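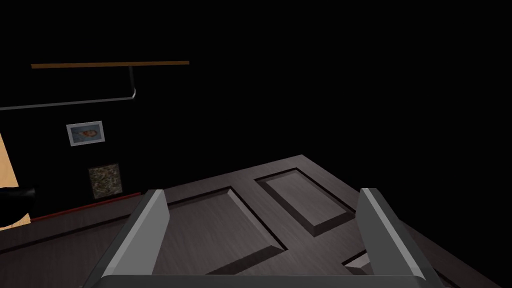 Unit 2: Planning and budgeting for a mobile two-arm robot

Notes to go with the lecture. Read them before the seminar and bring your draft budget sheet with you.

What we are buying

The case for this unit is Griffiths, a supported housing provider that wants a two-arm mobile robot for work inside furnished flats: opening doors and cupboards, fetching things, putting things away. The board has agreed to the idea in principle and has set aside money for a trial. It has not agreed to a purchase. Your job is to write the plan that goes to the board in November.

Two suppliers have quoted. Kurner sells the base, arms and grippers as one package with a service contract. Bilteser sells the same kind of machine in parts, with a lower starting price, and leaves fitting and testing to the buyer. The full quotes are in the unit folder. Do not compare the totals on the front pages. They cover different things, and the Bilteser total leaves out delivery, training and spare fingers.

Start with the task

Most poor equipment plans start with a catalogue. Start yours with a list of tasks, and write next to each one what the machine must reach, hold and get past. A panelled door is a good example. On a task list it is one line, "open door". For the purchase you need to know the width of the opening, the height and shape of the handle, which way the door swings, how hard it is to pull, and how much floor the robot needs while the door is moving.

Finger size and opening belong at this stage too. Parallel fingers are simple and fairly cheap to replace, but the gap between them sets a limit on what can be picked up. If half of your tasks need something wider, put the second set of fingers in the first order. Elis Voyle's costing from last year left them until later and paid for delivery twice.

Simulation as a budget line

Griffiths will try the tasks in simulation before any hardware arrives. Students often enter this as free. The software may be, but the work is not. Allow for:

Building the rooms. Doors, cabinets, floors and small furniture all have to be modelled, and the sizes have to match real flats.
Operator time. Someone drives the arms through each task, repeats it and keeps notes.
Computing. Either a workstation of your own or rented time.
Checking. A person other than the operator goes through the recordings and marks what failed.

The Griffiths plan allows 152 hours of operator time. Treat that as fixed for the exercise. If you spend it all on easy tasks in open floor space you will learn very little about whether to buy, so most of it should go on tight places: between cabinets, beside half-open doors, in corners. 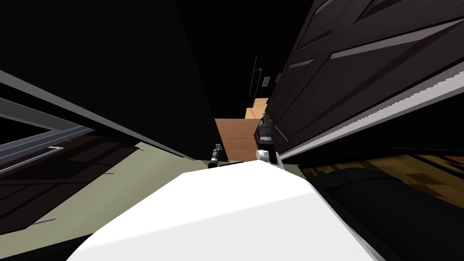

Width is the first thing to check in places like these. The figure in a data sheet is normally the width of the base with the arms folded, and the arms will not be folded while they are working. Ask each supplier for the working width with both arms reaching forward, and ask for it in writing. Then compare it with the narrowest passage on your task list. If the clearance is small, note it as a risk and say what it would cost to move the furniture, rehang the door or leave that task out.

Lighting is the other item people miss. A simulated room can be very dark or very bright at the change of a setting, and a real flat at 4 pm in winter cannot. If the cameras on your chosen machine need more light, lamps go in the budget.

Running costs

Igor Baláž's guest lecture went through the service records from the Prundine site, and his slides are in the folder. The points to carry over into your own sheet are these.

Fingers, pads and cables wear out and should be listed as yearly costs. Batteries have their own line and a replacement year. Software support usually ends unless it is renewed, so find the end date. Insurance has to be quoted with the robot in an occupied building – a workshop quote is no use. Staff training is repeated every time staff change.

Put the costs over three years. Show each year separately, with the purchase price in the first, and keep a reserve line of its own. Do not hide the reserve inside other figures.

For the seminar

Work in pairs. Bring a task list, a one-page budget for each supplier, and a short note saying which tasks you would test first in simulation and what result would make you tell the board to stop. The note matters as much as the figures. A plan with no stopping point will be sent back.

Budget sheets should be in the shared folder by noon the day before. Use the blank one provided and leave the row order as it is, as the marking sheet follows it.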